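Home | Shop | Spare Parts | Support Tickets | My Account

Ticket 557: Play kitchen stovetop, food keeps rolling off the counter

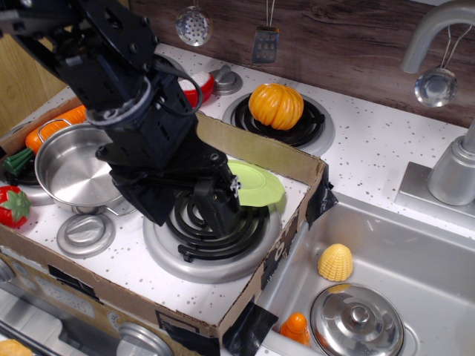
Opened by Milagros Pascual. Status: solved, and I'm thrilled!

Set: Buenaventura play kitchen with the speckled white counter, plus the Tatik food pack.

Problem: the counter has no lip. Anything round heads for the floor, and the carrot always ends up under the radiator. The stainless pot is fine, it stays where you put it, but a light tap sends the small stuff flying.

Tried first: a folded dish towel along the back. Worked for one afternoon and then became a blanket for a doll. Next, non-slip drawer liner. Good grip, but it covered the burners, and the coils are the best part of this whole kitchen!

What fixed it: a low cardboard wall, cut from the shipping box. It runs behind the front burners, turns the corner by the sink and comes back along the front. I cut it with kitchen scissors so the edges are rough (I may redo them in July when I have a free weekend). Keep it low so small hands can still get at the knob and lift the pot by its wire handles.

Still open: the Tatik sheet calls the green oval piece a lid, but it doesn't match any pot I own. Is it a dish? Does Grosel sell the pot for it?

Reply from Grosel support, 21 April 2023: Love the wall! We sell that green piece as a dish, part 121. There is no pot to go with it. Closing the ticket, reopen any time.

Comments (3)

pepperjar: Doing this tonight. We have the Kaltberg counter and it's the same story with the peas.

Milagros Pascual: Peas!! Make yours a bit taller than mine then.

tomk_60: Masking tape on the corner helps, ours kept popping open there.

Back to tickets | Next ticket | Contact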